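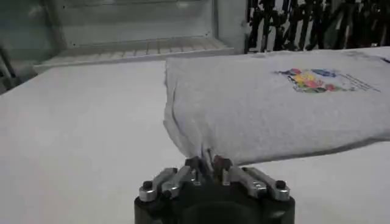 Fevero Folding Table, White - Review

I bought the Fevero table in March to fold laundry on, and I have used it for that nearly every day. Before this I folded on the bed, which is too low and too soft, and my back complained. It replaced an old card table with a vinyl top that shirts stuck to in warm weather.

The top is plain white and has a matte finish. I was worried it would be slick, but a T-shirt stays where you put it. You can fold one side in, let go, and do the other side without the first one sliding away. Thin jersey is the hardest thing to fold neatly because it bunches wherever you pinch it, and a smooth, flat surface helps a lot. I can press a sleeve down with my palm and it lies flat.

White also turns out to be a good color for the job. Lint, loose threads and small stains show up right away, so I catch things that need to go back in the wash. The downside is that the table itself shows marks. Dye from a pair of new jeans left a blue smudge near one corner. Dish soap took most of it off. I would not put anything damp and dark on it again.

Setup took me 19 minutes. The legs come separately and bolt on, and the instructions are one sheet with drawings. Hole number 3 on the left rail was slightly out of line on mine and I had to loosen the neighboring bolt to get it started. After that everything went together.

I paid 587 for the version with the wider top. The standard one was 550 at the same store. Get the wider one if you have the space. A bath sheet folded in half fits with room left for a stack next to it, and on the standard top it would hang over.

I also looked at the Inau, which folds flatter for storage but has a seam down the middle of the top. I tried one at the Stokirbridge store and the seam caught on a sweater. The Ristić was cheaper and wobbled when I leaned on it. The Fevero does not wobble on a hard floor. On carpet it moves a little, and the feet are not adjustable.

My other complaint is the edge. It is square and fairly sharp underneath, and I have scraped my knuckles on it twice when moving the table. A strip of felt tape fixed that, but it should come finished.

Printed shirts are fine on it. I fold mine with the print facing up so I can tell them apart in a pile, and the surface has not rubbed or picked at any of the prints so far.

It is more than I wanted to spend on a laundry table - my husband still thinks so - but I would buy it again. Four stars out of five, with one off for the edge and the feet.

Posted 12/08/2018

1 comment

Thabiso Potgieter: Same problem with the left rail on mine. I ended up widening the hole with a round file. Do you know if they sell the feet separately? I need mine level on tile and one corner sits low.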